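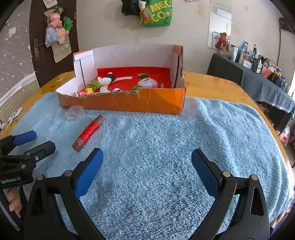 Report on post-war town councils leaves big questions open

August 23, 2019

A new report claims that towns which elect a local council within two years of a ceasefire are much less likely to slide back into fighting. It is a cheering idea, and donors will like it. Whether the evidence can carry it is another matter.

The study, "After the Guns: Local Government and the Return of Politics," was put out this week by the Siler Institute, a small research center that works on civil conflict. Its lead author, political scientist Munther Matar, spent four years gathering records from 348 towns in countries that came out of internal wars. His team also carried out 2,164 interviews with former fighters, shopkeepers, teachers and local officials.

The headline finding is that 70 percent of the towns with early council elections saw no return to organized violence over the following decade. Towns that waited longer, or had officials sent in from the capital, did worse. Matar writes that early elections "give armed groups something to win besides territory."

Perhaps they do. But the report's own appendix shows that only 201 of the 348 towns had records good enough to be used in the main comparison. The rest were set aside because files were missing, burned or never kept. Towns that lose their files tend to be the ones where things went badly. Leaving them out would make almost any policy look good.

Matar accepts that the gap is a problem, and says his team ran the figures several ways without the main result changing. Those other versions are not in the report. The institute says they will appear in a technical paper, with no date given.

There is also the old puzzle of what causes what. Governments hold early elections in places where they expect them to go smoothly. A quiet town gets a vote, stays quiet, and the vote gets the credit. The authors spend a page and a half on this and conclude that the effect is "unlikely to be explained by selection alone." The word "alone" is doing a lot of work there.

Johanna Gisler, a historian who has written on amnesty laws and was not part of the project, said she found the interviews far more useful than the statistics.

"The chapter on former fighters who ran for office is very good, and I will be assigning it," she said. "I would not build a peace program on the tables. A council with no budget is a meeting room."

Money does come up, though late. Chapter six, written by anthropologist Leen Saab, follows two councils over 14 months and finds that members in both spent most of their time on land claims they had no legal power to settle. In one, commanders from the war years still picked the candidates – they just did it indoors. Saab calls this "continuity of authority." Many residents she spoke to had blunter names for it. It is hard to see how this chapter fits with the cheerful summary at the front, and the report does not try very hard to reconcile them.

None of this has slowed the launch. Institute director Maysoun Zein told an audience of aid officials that the findings offer "a clear path" for countries now negotiating an end to fighting. She suggested that ceasefire deals should include a fixed date for local votes. Asked from the floor which current conflict she had in mind, she declined to name one.

Jihad Tannous, who edited the volume, was more careful in the discussion afterward. He said local elections "can help, under conditions we are still working out," and warned against treating the 70 percent figure as a forecast. That sentence would have been welcome in the summary, where the figure appears four times with no warning attached.

The institute plans a second round of research, with fresh interviews due to start in March. The town records will be opened to other scholars once names have been removed. Until then, readers have to take the coding of each town – "stable," "tense" or "relapsed" – on trust.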